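Umora Home Help
Touch-ups on dark green walls keep showing. Do I have to repaint the whole room?
Posted by mossy_and_tired, June 22, 2019

Hi all, longtime lurker, first time posting. I went green on the walls this spring and I love it, I really do, but I have made a mess of the touch-ups and I need somebody to talk me down before I roll the entire room again. Long story below, sorry in advance. 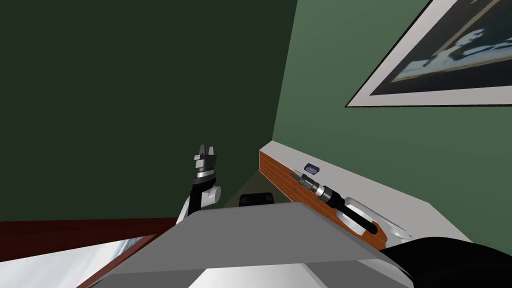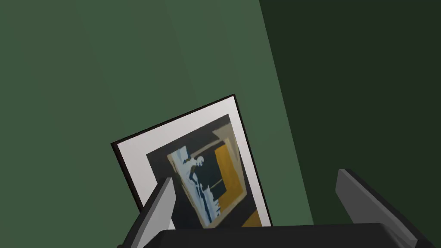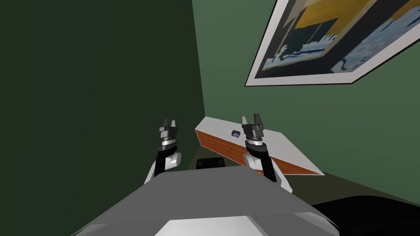

Filed under: Walls, Paint and Finishes > Touch-ups and Repairs

So. The paint is Stolurer interior in a matte finish, mixed at my local Bruker (they have a good paint desk, no complaints there). I did a gray primer and two coats with a roller and it came out lovely. People who told me green would make a small space feel like the bottom of a pond were wrong! It feels cozy. I was smug for weeks.

Then I started moving things around. I had some nail holes from a picture I hung too high, a scuff from the stepladder, and one long scrape from dragging a bookcase by myself when I should have waited for help. I filled the holes with lightweight spackle, sanded when it was dry, and went over everything with a small brush and paint from the leftover can. Same can, same paint, I'd written the room on the lid and everything.

Straight on, in the middle of the day, you can't find the spots. But in the evening, with the lamp on and looking down the length of the wall, every single one jumps out. Some look darker and kind of shiny. The ones over the spackle look chalky and paler. So I put more paint on, and now they're bigger! I've done this three times. One of them started as a nail hole and is now the size of a dinner plate.

Things I've already tried: stirring the can longer, wiping the spots with a damp cloth (made a new shiny mark, thanks very much), feathering the edges with a dry brush, and switching to a softer bulb so I couldn't see it. That last one sort of worked, but I can't read in there anymore.

What I want to know is whether there's a way to fix the patches I have, or if it's whole walls or nothing. A fresh gallon is almost $40, and I'd like to not buy one if the answer is "use a different brush." Also, is this a dark color thing, a matte thing, or a me thing? My last place was off-white and I dabbed at those walls for years with whatever was in the closet and never saw a mark.

Oh, and one more. If I do end up redoing a wall, can I stop at the corner or will the other walls look wrong next to it?

rollerandtray

It's a little of all of them, but mostly dark color and matte together, so don't beat yourself up. What you're seeing is called flashing. The color is probably fine. What's different is the sheen and the texture, and your eye catches that when light comes along the wall sideways, which is why it behaves itself at noon and turns on you when the lamp is lit.

You've got two separate problems, and I'd deal with them separately.

The pale chalky ones are the spackle drinking the paint. Bare filler is thirsty and it pulls the moisture out before the paint has a chance to level. Those needed a dab of primer before any green went on. You can still do it. Sand the spot lightly with fine paper (100 grit is too coarse for this, it'll leave scratches you can see in a dark color, so go finer), wipe off the dust, prime just the filler and a hair past it, let it dry properly, and then paint.

The dark shiny ones are brush marks and buildup. You rolled the wall, so the wall has a fine roller stipple all over it. It's hard to notice until there's a smooth patch in the middle of it, and then you can't notice anything else. Put the brush away. Get one of those little mini rollers with the same nap as the big one you used. If you don't remember the nap and you threw the cover out, take a flashlight, hold it flat to the wall and compare a few covers on a scrap of primed drywall. I know that sounds fussy. I keep my old covers' wrappers in a coffee can now after guessing wrong in my own hallway.

How I'd do one patch:

Knock down the edges of the old touch-up with fine sandpaper until you can run a finger over it and not feel a ridge.

Wipe, and let it dry.

Prime if there's any filler showing.

Pour a bit of paint in a cup and thin it slightly with water. I mean slightly, a splash. Stir it.

Load the mini roller, then roll most of it off on the tray or a piece of cardboard. You want it nearly dry.

Start in the middle of the patch and work out, lifting as you go so there's no hard line at the edge.

Then leave it alone! Matte paint looks terrible while it's drying. I've gone back in after ten minutes and wrecked perfectly good patches. Give it a full night, and look at it the next evening under the same lamp.

Try it on the least visible patch first. If that one disappears, do the rest. If it doesn't, you're into painting the wall, and I'd rather you found that out behind the bookcase.

On your corner question, yes, stop at the corner, everybody does. Two walls meeting at an angle never get the same light anyway, so even with the identical paint one always looks lighter than the other. Nobody's eye compares across a corner the way it compares across a flat wall. Cut in neatly, do the wall corner to corner and ceiling to baseboard in one session, and keep a wet edge. Don't stop for lunch in the middle. (Guess how I know.)

One wall won't take a full gallon, either. Ask the Bruker desk for a quart and bring your old lid so they can match the formula off the label. If they mix new, box it with what you've got left, meaning pour both into one bucket and stir them together, so you aren't relying on two batches being twins.

sixcoatsdeep

Just repaint it. Dark matte never touches up, I've tried. Switch to eggshell next time and you can wipe it too.

gable_end_gal

I'm going to stick up for the touch-up, with one big condition, and that's waiting. How long had the walls been done before you started in on them? Fresh paint takes a good while to cure even when it feels dry. I did my dining room in a navy that was every bit as moody as your green, and I touched up a ding the same weekend. Awful. Did another ding in the same wall a month or so later, same can, and I couldn't find it afterward to show my sister. I don't have the science, I just know which one I can see from the table.

Also, temperature. If the can lives in the garage, bring it in the house the day before. Cold paint goes on thick and heavy, and I've had it dry a touch different.

Agree with the first reply about the roller, but I'll add a cheap trick for nail holes. For holes that small I skip the roller and use a makeup sponge, the wedge kind. Pounce it on a paper towel first until it's barely leaving anything, then tap it on the spot. Tap, don't wipe. It leaves a tiny bumpy texture that's a lot closer to rolled paint than a brush stroke is. I did 7 holes down a staircase wall that way after we rearranged the family photos, and they hold up even with the hall light on. It won't do a thing for your dinner plate, though. That one's a roller job or a whole wall, I'm afraid.

About the damp cloth: what you did there is called burnishing. Matte paint polishes up when you rub it, same as the elbow of an old jacket. Water isn't the trouble so much as the rubbing. If you have to clean a mark, use a soft white sponge, hardly wet, and press and lift. Go easy and quit early.

I'd also think about whether you need to fix all of them. Cheating is allowed! You said one of these started from hanging a picture too high. Hang a bigger picture. When I gave up on a blotch in my entry, I got a frame with a nice wide mat from Eyvindsson, wide enough to hide the whole sorry business. If you don't want any more holes, use the adhesive strips, but read the package for how long the paint has to cure before you stick anything to it. Mine said 7 days, and I gave it longer. Pull the tab straight down along the wall when you take them off. If you pull it toward you, it can lift the paint, and then you'll be back on here with a new post.

And move the lamp! Put it where the light falls into the room a bit instead of skimming down the wall. You can go back to a bulb you can read by, and half your patches may stop bothering you. I'd do that tonight before you sand anything.

Let us know how the patch behind the bookcase comes out.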